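Flirnville, upstairs room: gallery

The long room over the Plokura shop, seen on a Thursday in October. Andri Kofler is furnishing it a piece at a time. Click a heading to open the set.

Sofa corner

The orange-brown sofa stands against the back wall, with two orange cushions, a navy one and a striped throw over the seat. The coat rack is next to it, then the mesh office chair. The white vanity cabinet with the tap is staying where it is for now.
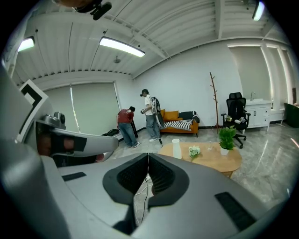 Stairs and landing

23 pictures, added separately.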